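Search this site Search Menu

The case for rehearsal before hardware

Each February the Esness Schools Robotics Program sends its participating schools the rules for the year, and each year a number of parents write to ask why their children will spend most of the season at a screen. The question deserves a proper answer. This essay sets out why the program should keep its simulated rounds, and why I believe they should carry more weight in the final mark.

The program began with 14 students at Haden and now takes 40 across 2 campuses. There is one real arm between them. Under the old arrangement a team received a single short booking on it, and much of that time went to correcting mistakes that could have been found the night before at home.

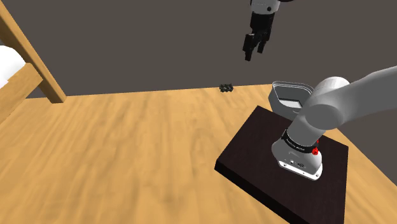

Simulation gives every team the same bench and as many attempts as it has the patience to make. The sorting task is a modest one, and adults tend to underrate it. With the gripper still hanging open above the table and the grey bin set behind the base of the arm, a student must already have decided how to approach, when to close the fingers, and how to clear the shoulder joint, which from some angles hides part of the bin. A poor decision costs a restart. On the real arm it may cost the club a term's repair budget.

Žofie Oravec, who judged last year's Hrubý Shield, has argued that students trained this way grow careless about friction, cable slack and worn parts. I take the point seriously. A rendered tabletop behaves as well on the last attempt as on the first, and no workshop bench does. For that reason the program should keep its 21 days of supervised hardware work at Candusow, and teams should be required to log every difference they find between the two.

Those logs are the most valuable work our students produce – more so than the scores – and at present they earn no marks at all. I would ask the organizers to correct this before the next rules are issued.

2025-06-22

Contact the program office | Copyright Esness Schools Robotics Program | Back to top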